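Hovance cell, progress report to the Rautiainen fund
February 9, 2018

Dear Vilja Mäkelä,

Thank you again for your patience over January, which was a slower month than any of us wanted. The left wrist on the two-arm cell had developed some play, and Solomiia Ostapchuk took it down to the bearing, fitted the new one from Breltlow and then spent the better part of seven days getting both arms to agree with each other again (she is very thorough, and we are lucky to have her!). The parts came to $700, well inside the repair line.

We have also rerouted the gripper cables, and the grease interval is now 90 hours, written on the card by the controller so everyone sees it.

For load checks we are back to plastic chairs, turned over and held by both grippers.

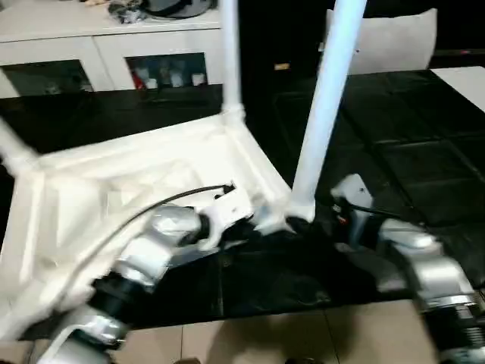
The hour counter stood at 3174 when we closed the log. Still to do are the right wrist, which I would like to open before it complains, and a spare cable set on order from Fastau. I will write again when it arrives.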